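Table Setting and Utensil Sorting Study: Call for Participants

Posted 31 Aug 2023

Teuber is looking for adults to take part in a paid study of how people sort, pair and put away small tableware. The work is done at a kitchen table in our Gondis location. It covers chopsticks, spoons and the holders they are stored in. No cooking is involved.

The study supports the Prisora line of utensil holders and drawer inserts. We need records of how people handle mixed sets: which pieces they pick up first, how they match pairs, and where they place items that do not belong to a pair.

What you will do

Each participant attends 2 sessions. A session lasts 3 hours, including breaks. You will sit or stand at a covered table and work through a series of short tasks with written instructions. Typical tasks:

Match chopsticks by color and lay each pair parallel, tips in the same direction.
Separate spoons from chopsticks and group them by size.
Move a full set from the table to an upright holder, then back to the table.
Set places for a given number of diners using the pieces provided.

Layouts are mixed on purpose. Pairs may be split, and colors that are close to each other may lie side by side. Speed is not scored. Work at the pace you would use at home. 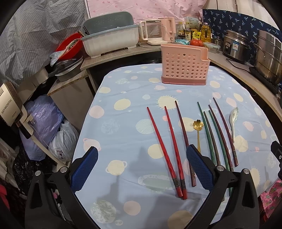 Red, maroon and green chopsticks with two spoons on the table; pink utensil holder at the back.

The kitchen is furnished as an ordinary home kitchen. The counter behind the table holds kettles, bottles, food packages and a dish rack. These items stay where they are during the session unless an instruction sheet names them. Pans on the lower shelf are not used.

Who can apply

You must be 18 or older and able to read instructions in English. You must be able to tell red, maroon and dark green apart under normal indoor light. A short color check is given at the first session. Left-handed and right-handed applicants are both welcome. You do not need to be a regular chopstick user, but please state in your application how often you use them at home.

You should not apply if you have a hand or wrist injury that limits your grip, or if you took part in the Rernico drawer study. Those participants have already worked with the same pieces.

Pay and schedule

Pay is a flat amount per session, sent by bank transfer after the second session. The rate is listed in the consent form, which you will receive before you book. Parking is free. Travel costs are not covered.

Morning sessions start at 9. Afternoon times are offered when the morning list is full. Both sessions must be completed within the same month. If you need to change a time, write to us before the day of the session.

How to apply

Fill out the form on the Teuber participant page and select "Gondis, tableware" from the study list. Include your age, your dominant hand, how often you use chopsticks, and the mornings you are free. Applications are read in the order received. Selected applicants get the consent form and a booking link by email.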